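Kolo opened its robot lab to the public in October, and 300 people came through over the course of the afternoon. Staff ran demonstrations at the work tables – most of them small household jobs, such as handling a light bulb in a lamp with a pair of robot arms. 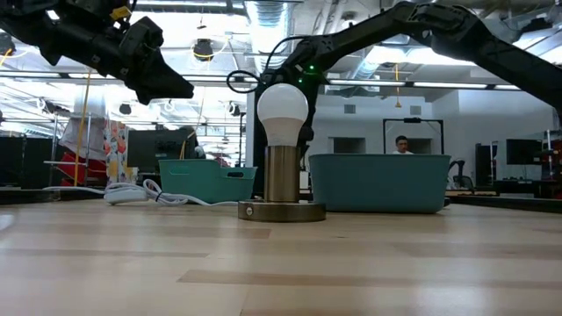
Visitors went around in groups of 18 and could put questions to the engineers between runs. Menaka Munshi, who leads the lab, said most of them were about speed and safety. Kolo plans a second open day in spring, with sign-up through its website.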